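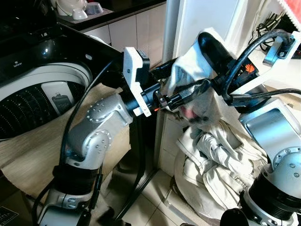
Gorazd Omerović replied that the Lendillow kit had been "tuned for mixed household cottons", that twisting between the grippers was a known effect of a low pick point, and that it should clear up once the pick height was recalibrated. He asked for the software version and a plain account of what I'd tried.

2 comments

Status: open, waiting on customer

Version is Pasero 2, installed by your setup person and not touched by me. Plain account as follows.

The kit is the two-arm laundry package on the 30-day trial, for which Lurness took a deposit of £400. The brochure promises that it will pick clothes off a heap, pass them between the arms and put them in a top-loading machine, lid up, with no one standing by. My machine is a top-loader. The lid was up. I was standing by for all of it, and I wouldn't have dared leave the room.

What it does is take hold of a garment with both grippers and wring it like a dishcloth. Whites are worst. It had a white thing up between the arms, twisted into a rope, with a bit of pink showing near the bottom, and I couldn't tell you from the shape what sort of garment I was looking at. The washer was right there beside it, open. The screen said "garment acquired". I suppose that was true as far as it went.

I've already recalibrated the pick height. I did it before opening this ticket, as the manual tells you to, and I said so in the box on the form that asks what you've done so far. I did it again after Gorazd's reply. No difference that I could see. If there is a log that shows the height changed, I'd like to be told where it is kept.

Things I tried, in order:

- Recalibrated pick height. No change.
- Moved the heap closer to the base. The right arm then kept nudging it with its lower part, so I moved it back.
- Took the heavy things out. Slightly better, but I do own heavy things.
- Put the lights on full. No change.
- Restarted the lot, twice. The second restart took longer than the first and I don't know why.
- Turned the "gentle" setting on. The arms went slower and twisted just as much.

Gorazd asked on the phone whether the floor was level. It's tiled and it is level. He then asked whether there was cloth near the machine that might confuse the cameras. There is a beige cover over the front of the washer, which was there when your setup person came and passed without comment. I took it off for one run and saw no improvement, so it went back on.

There is a second fault, which I'm adding here because the form won't let me open another ticket while this one is live. The left arm goes into the gap between the washing machine and the white column next to it. No washing is kept in there. The heap is on the other side of the column, under the shelf, with a denim-style jacket on it that you'd think would be hard to miss.

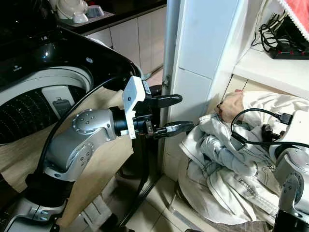
When it does that I've been using the pause button and not the red stop, as the stop means going through the whole start-up again. Is that right? The manual says one thing on the quick card and another in the back pages. I'd like an answer in writing.

I'm also not happy about the cables. They loop over the outside of the arms, and I already have a power strip and a tangle of leads on the shelf above the clothes. The setup sheet says "keep area clear of loose cabling", and the kit comes with its own.

On the figure. The Lurness page says 80 per cent of items are loaded at the first try. Whose items? If that was measured with tea towels laid out flat on a table then it should say so. I asked Villalobos, the dealer, and was told the figure came from Lendillow. I asked Lendillow and was sent the brochure, which gives the same figure with no note beside it.

12th July: Gorazd has offered a replacement pair of fingers with a softer grip and says these "usually sort it". I've accepted, but please record that I don't think the fingers are the trouble. An arm that reaches into a gap with no clothes in it won't be put right by softer fingers. I'd sooner have someone look at how it decides where the heap is.

I've asked for the trial clock to be stopped while I wait for the parts. Villalobos say that's for Lurness to decide. Lurness haven't replied. If it runs into August I will want the deposit back, and I've kept the box.

Status: open, parts requested

Share 2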